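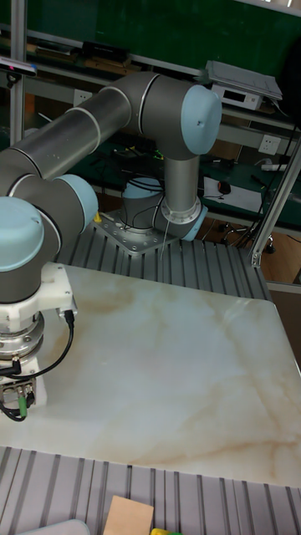
Marble-patterned board

A marble-patterned board is a flat panel or sheet whose face is made to look like polished marble, usually with a white or cream ground and veins of tan, beige or brown wandering across it. The name covers a friendly and rather loose family of things, from thick boards with a beveled rim to thin sheets that can be rolled up and put behind a door, and people who own one tend to call it simply "the marble," even when there is no stone in it at all. It is used as a tabletop, as a cover for a plainer surface, as a pastry or craft board, and as a background for photographs of small things.

History

Painting wood or plaster to resemble marble is a very old craft, and the portable board grew out of it slowly, by way of painted shelves, washstands and paper-covered trays. In the town of Piledcombe, a small workshop run by the Siliņa family sold veined boards to bakers and milliners, and its order book for one busy year lists 1,830 of them, most in a cream color the family called "milk and tea." The printer Raimonds Vaher later moved the pattern onto sheets at Bulport, where his best-known design, Trusunar, was drawn from a windowsill in his aunt's hallway. He is said to have redrawn the veins 13 times before he was happy with the way they crossed the corner. 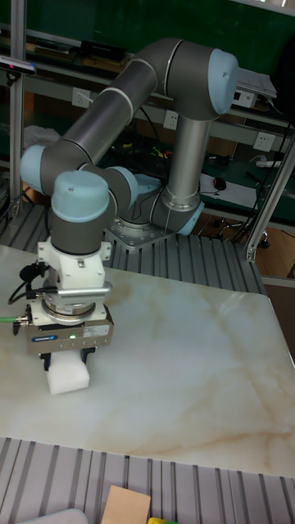 Pattern and color

The ground color is seldom a pure white. Most designs lean a little toward cream or toward a pale gray-blue, and the same board can look like either one depending on the light, so it is worth carrying a sample over to the window before buying. The veins nearly always run on the diagonal – a habit taken over from cut stone – and the better patterns let them fade into cloudy patches before they pick up again. Laine Jankauskaitė, whose handbook on decorative surfaces is still passed around among sign painters and shop fitters, recommended 12 paces as the proper distance for judging a pattern, and then, very sensibly, a second look with one's nose almost touching it.

A glossy face gives deeper color and wipes clean with little effort, though it will pick up the reflection of a lamp or of anything tall standing nearby. Matte faces are kinder to photographers but hold on to pencil marks and tea rings.

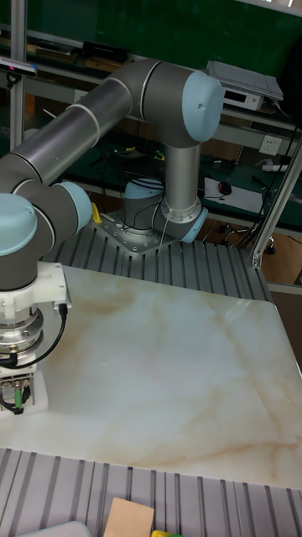 Laying and support

A board likes to be held up evenly. On a ribbed or slotted table, such as the aluminum ones found in many workshops, a thick board will sit across the ridges without trouble, while a thin sheet may in time begin to show the lines beneath it. The usual remedy is a layer of felt or stiff card cut slightly smaller than the sheet, so that it doesn't peep out around the sides. Corners that curl can be weighted overnight with books.

Whether to fix a board down is an old argument. Many owners leave theirs loose, so it can be lifted to sweep out the crumbs and lost screws that gather underneath.

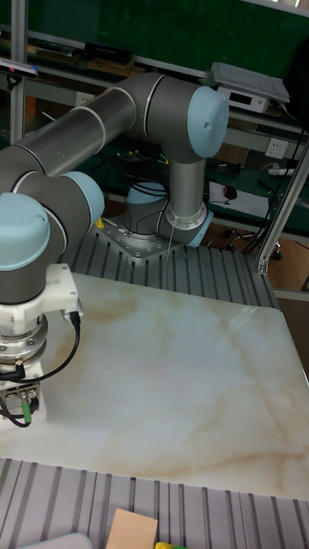

Those who do prefer to fasten it generally use removable tape along the back edge, where it is least likely to be seen or picked at by idle fingers.

Care

Wipe with a soft damp cloth and a drop of dish soap, and dry straight away. Scouring powder dulls the gloss, and hot pans should be kept well clear of printed faces. Small scratches that follow the line of a vein can often be left alone, and a good many owners grow quite fond of them. Boards are best stored flat, or upright against a wall with a cloth between them. The Bulport town collection keeps around 2,000 pattern samples this way, in shallow drawers, and brings out a selection each July.

Related articles
Faux marbling
Pastry board
Tabletop coverings
Wood graining
Bulport printing trade

We use cookies to remember your reading settings. By continuing to browse you agree to their use. Accept | Manage choices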